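Bernitz 144 gaming monitor review
Nithin Rodrigues
November 9, 2021

I play support in an amateur team called Zeltbridge, and since September I have been using the Bernitz 144 for scrims and league matches. Before that I had a 60Hz office screen that I had put off replacing for far too long. I paid full price for this one and have had it long enough to say what it does well and where it falls short.

The name comes from the refresh rate, 144Hz. If you are coming from an older screen the change is easy to see. Panning the camera across the map is much smoother, and I find it easier to follow small characters in a crowded team fight. It did not make me climb the ladder. My rank is the same as it was in the summer.

Check your display settings once it is plugged in. Mine was set to 60Hz out of the box and I played two evenings before I noticed. Use the DisplayPort cable, as the HDMI input on my unit would not go above 120Hz.

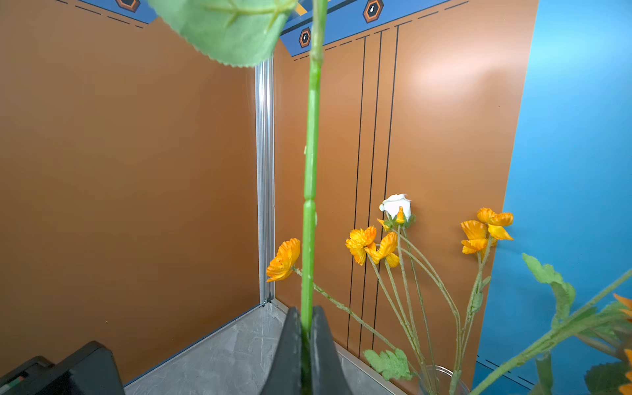
Colours are a bit pale by default. I turned the contrast up to 70 and dropped the blue slightly, and it has looked fine since then. Blacks are more of a dark grey if you play with the lights off. There is an overdrive setting with three levels. The middle one is the one to use. The highest leaves a light trail behind anything that moves quickly, and health bars are the worst for it.

The stand is the weak part. It tilts but does not go up or down, and the base is deep, so it takes up room where I would like to have my keyboard. I play with the keyboard at an angle and kept knocking the front foot. After a fortnight I bought a Grundard arm and clamped it to the back of the desk. The screws for the mount were not in the box, so have some ready.

Menu buttons are on the underside at the right. There are six of them, all the same shape, and I still press power when I want the input list.
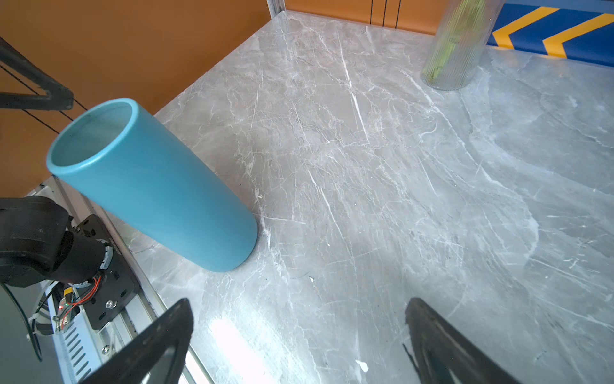
Amparo Ticona, our jungler, has the Echeverri model that sells for a little more. We swapped for a weekend. Hers has a proper height adjustment and better colours, and the menu works with a small stick, which is far easier. In matches I could not tell the two apart for motion. She thought mine was a touch brighter. If you also watch films or edit clips on the same screen, I would pay the extra for hers.

The built-in speakers are thin and I turned them off. The headphone socket works but hums slightly when nothing is playing.

No dead pixels so far. There is some glow in the bottom left corner, which I only see on loading screens.

Good points: smooth motion, fair price, sensible middle overdrive setting.
Bad points: fixed height stand, fiddly buttons, pale colours until adjusted.

Score: 7 out of 10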